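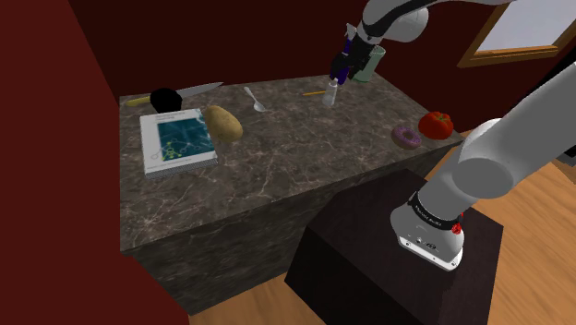

How many times do you have to show a robot a task before it can try it alone?

It depends on the task and on how tidy your showing is. For one simple pick and place I'm aiming at 38 good runs, driven by remote control from start to finish, and then I'll let the arm have a go.

So that's the question I've been carrying around all January, and tonight I finally feel I'm getting somewhere with it! Started after supper on the Broritz counter, the simulated kitchen with the dark red walls, and the next time I looked up it was past eleven. My tea was stone cold. Didn't care.

The job is called Lemma in my notes (I name them all, it helps me keep the folders straight). Bring the gripper down by the small clear bottle, close, lift, move it, let go. A child could do it in a second. Driving an arm to do it with a hand controller is a whole other thing, and I love it. You have to slow your own wrist way down. The bottle neck is narrow and the green cup stands close, so I come in from above and wait a beat before closing the fingers.

The first 5 runs went in the trash. I was jerky, and I kept fixing my aim halfway down, and I don't want the arm learning my dithering. Then I lowered the speed setting in Plosard by 3 steps and wow, what a difference. My hand settled and the paths came out smooth. I got a good streak going and even talked to the thing out loud: easy, easy, now close.

I left the clutter where it was, donut and potato and book and all. Tomorrow I want to shuffle it between runs so the arm learns the bottle and doesn't lean on what's lying next to it. Also want to try a lower starting height.

Still to do: rename tonight's files, copy everything over to Trellier, write down the new speed setting before I forget it. Wrist is a bit sore. Going to bed, though I'd happily do one more.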